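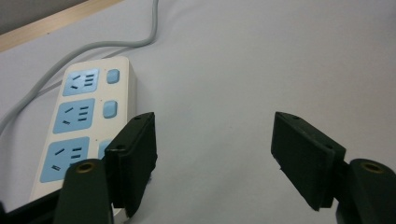 ## 4. Setting up power at the desk

Read this section before you plug in the Clalside sit-stand desk. It covers where to put the power strip, how to run the cables, and how to test the desk through its full range of travel. Section 3 (attaching the top) must be finished first, and the desk must be standing on its feet.

You will need:

- the desk power cord (bag C)
- the cable tray and its screws (bag D)
- 17 cable clips
- a Phillips screwdriver
- a pencil and a tape measure

> **Caution:** Leave the desk unplugged until step 4.3. The legs can move as soon as the control box has power and a button is touched.

### 4.1 Choose a place for the power strip

A power strip is not supplied. You can keep it on the desktop, in the cable tray, or on the floor. Each position changes how much cord you need.

1. Find the wall outlet you plan to use. Do not use an outlet that is controlled by a wall switch, or the desk will lose its saved heights each time the switch is turned off.
2. Raise one end of the tape measure to the highest position you expect the desktop to reach. Measure from there down to the outlet, following the path the cord will take.
3. Compare that length with the cord on your strip. If the cord is too short, move the desk closer or use a strip with a longer cord. Do not join two strips together.
4. Choose the position:
 - **On the desktop.** Good for chargers and anything you unplug often. Keep it away from drinks and back from the front edge.
 - **In the tray.** Good for monitors and other things that stay plugged in. The strip rides up and down with the desk, so only one cord has to reach the wall.
 - **On the floor.** Every cord must be long enough to reach the desk at full height. Keep the strip out from under the feet of the desk.

**Note:** Check the rating printed on your strip before you load it. Space heaters, laser printers and coffee makers should go straight into a wall outlet.

### 4.2 Fit the cable tray

The tray screws into the underside of the top, behind the crossbar. The pilot holes are already drilled on the 900 mm top. On wider tops, use the tray as a template and mark the holes in pencil.

1. Hold the tray with its open side facing the back of the desk.
2. Start both end screws by hand, then the middle ones.
3. Tighten all the screws evenly. Stop when the tray no longer shifts - the top can strip if you keep turning.
4. Press the cable clips along the back rail, starting next to the control box.

Leave the last clip off for now. You may want to move it after the travel test.

### 4.3 Connect the desk

1. Push the leg cables into sockets 1 and 2 on the control box. Either leg can go in either socket.
2. Push the keypad cable into the small socket marked K.
3. Plug the power cord into the control box, then into the strip.
4. Plug the strip into the wall and turn it on if it has a switch.
5. Wait for the keypad to light. If it shows two dashes, hold the down button until the desk reaches its lowest point and stops.

### 4.4 Travel test

> **Caution:** Keep hands, children and pets clear of the legs and crossbar while the desk is moving. Move chairs and file cabinets out from under the top.

1. Raise the desk a hand's width and stop. Look at every cord.
2. Continue to the top in short moves. No cord should pull tight or lift off the floor.
3. Lower the desk all the way. Check that no loop of cord is caught between the crossbar and the tray.
4. Add slack where it is needed, fit the last clip, and repeat the test once.

If the desk stops and moves back a little, it has met something in its path. Clear the path and press the button again.

### 4.5 Keypad codes

| Code | Meaning | What to do |
|---|---|---|
| E1 | Leg cable loose | Unplug the desk, reseat both leg cables |
| E4 | Uneven load | Move heavy items toward the center |
| HOT | Motor resting | Leave the desk alone until the code clears |
| -- | Height not set | Repeat step 5 of 4.3 |

For any other code, contact Clalside support and give part number 3918, printed on the side of the control box.

Go on to Section 5 to save your sitting and standing heights.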